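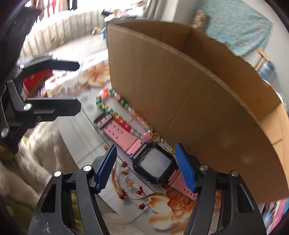

The left jaw started slipping

I lost most of a February afternoon to one loose jaw. The job was small items into a cardboard box, and the smartwatch was where I first noticed it. I would squeeze, the blue pads would close on the strap, and then the left side gave a little and let go. The position log showed nothing wrong, so I kept going longer than I should have.

By grasp 121 the log and the real opening disagreed by up to 2 mm. That doesn't matter on a box flap. On a silicone strap it does.

I sent the numbers to Weidong Qin, who had the same fault on his Dratance build. He told me to check the pivot screws before touching the software. Two of mine had backed out – the left pair, of course. I cleaned the threads, put on a drop of threadlocker and left it overnight.

The recordings from that afternoon are deleted. I now check the screws every 500 grasps and write it in the notebook. The right side is still on the original threadlocker, and I'll redo it when the new pads get here from Batodstead.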